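Wesico Home and Craft Boards > Small Spaces > Storage and Sorting

Thread: Keeping small stuff on a work table without drawers
Started August 10, 2010

stullska_fan
Posts: 1333

I have a white table in the back room, no drawers, no shelf over it. I use it for sewing repairs, gluing, wrapping and whatever else comes up. The handled things are the problem. Scoops, brushes, a spatula for paste, two pairs of scissors. They end up lying flat all over and I lose the middle of the table.

I looked at the Stullska desk organizer and it's too shallow. Anything longer than a pencil tips it over. The Barbieri one is deeper but it has nine little slots and my spatula doesn't fit in any of them.

What do people use? I don't want to drill into anything.

paperbag_lane
Posts: 212

Coffee cans. Put a handful of gravel in the bottom so they don't tip.

mudroom77
Posts: 58

Second the cans, but check the rim. I cut my thumb on one and now I run tape around the top of all of them.

stullska_fan
Posts: 1333

I had cans. They left a rust ring on the old table and it never came out. I'd like to keep this one white.

tworivers
Posts: 1375

Then plastic cups. The hard kind sold for picnics, not the thin ones that crush. I've used them for years and here is how I think about it.

One container per kind of job, and only tall things go in tall containers. People drop a tape measure and a button tin in with the brushes and then wonder why they have to dump the whole thing out.

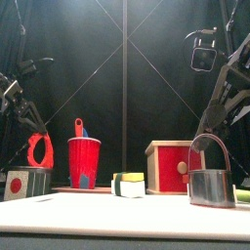

Tall cups work best when the handle is clear of the rim and you can grab it without looking. Mine are all one color per job, and if I need to tell two of the same color apart I put tape on them. Blue tape low down on a red cup, like the patches here, shows up from across the room and doesn't get in the way of your fingers. The red handle standing up out of it is the right length for a cup that size. The small blue thing next to it is what I would move, because short items sink to the bottom of a tall cup and you forget you own them. Short items belong in something squat.

The other thing is to keep the cups at the back of the table. If they stand at the front edge you knock them with your sleeve.

paperbag_lane
Posts: 212

Disagree on the back of the table. If it's a deep table you're leaning over wet glue every time you want a brush. Mine are on the left side, halfway back, and I'm right handed so my sleeve never goes there.

tworivers
Posts: 1375

That depends on the table. Mine is narrow. On a deep one, sure, the side is fine.

mudroom77
Posts: 58

Does the tape hold? Every time I tape plastic it peels at the corners in a month.

tworivers
Posts: 1375

Wipe the cup with rubbing alcohol first and round off the corners of the tape with scissors. The set I marked in May is still on. If you wash the cups in the dishwasher it will come off, so wash them by hand.

clip_and_save
Posts: 640

I went the other way and quit using cups. They tip. Even a good one tips if you put a heavy handle in it and nothing else. I use a low heavy pot for everything and lean the long things against the side. It takes more room but it has never gone over on me.

stullska_fan
Posts: 1333

How much room? I have maybe a third of the table to give up.

clip_and_save
Posts: 640

As much as a dinner plate. I got a dark one so the glue drips don't show. You can hang loop shaped things off the rim too, or stand them on it, if the rim is wide enough.

paperbag_lane
Posts: 212

Standing things on the rim is how they end up on the floor.

clip_and_save
Posts: 640

Hasn't happened yet.

mudroom77
Posts: 58

Clotbridge had cups with a weighted base, 2 to a pack. I don't know if they still carry them. The weight is in the bottom so you lose some depth, but a spatula stays up in one fine.

stullska_fan
Posts: 1333

I'll look. If they don't have them I'll try plain cups with some gravel and a squat pot for the short stuff. I counted what is on the table last night and it came to 200 pieces with the buttons and clips, so something has to go in a box in the closet anyway.

tworivers
Posts: 1375

Put the buttons in the closet first. Nobody needs all their buttons on the table.

paperbag_lane
Posts: 212

Depends how many shirts you fix – mine stay out.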